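Search this site
Enter keywords Go

The Case for a Hard Case?

I was told the new eyeglasses cases would settle the argument over what to carry your readers in. I have my doubts. Darlene Gauthier ordered 28 of them through Talora for the members' table, and six people have already asked me whether linen is a sensible thing to put in the bottom of a purse. I don't think it is. Woven cloth picks up lint and hand lotion, and I'd like to see one of these in January after a season in a coat pocket.

Chantal Friesen says I am being sour and that the old vinyl ones cracked at the hinge. Fair enough, mine did.

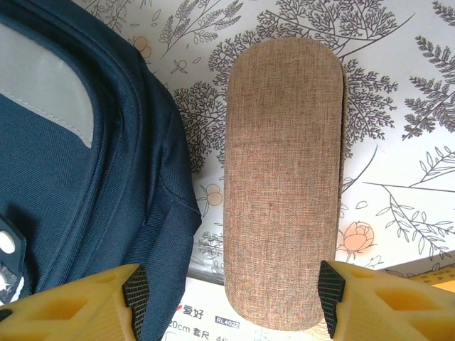 DESK & DRAWER

The tan one is handsome, I'll give it that, with those orange threads mixed in, and it looks well on a box covered in ferns and flowers. So does most anything. The box is the sort a ruler set comes in (it says 20cm on it), and I would sooner have the box. Pretty cardboard gets kept for years in my house.

What I want to know is whether the lid still shuts properly after being opened every time the phone rings. Urmila Bansal has agreed to use hers daily and report in the next issue. Until then I'm keeping my five dollars. Anybody who wants one can see Darlene, and please bring exact change.

Last updated: May 2, 2001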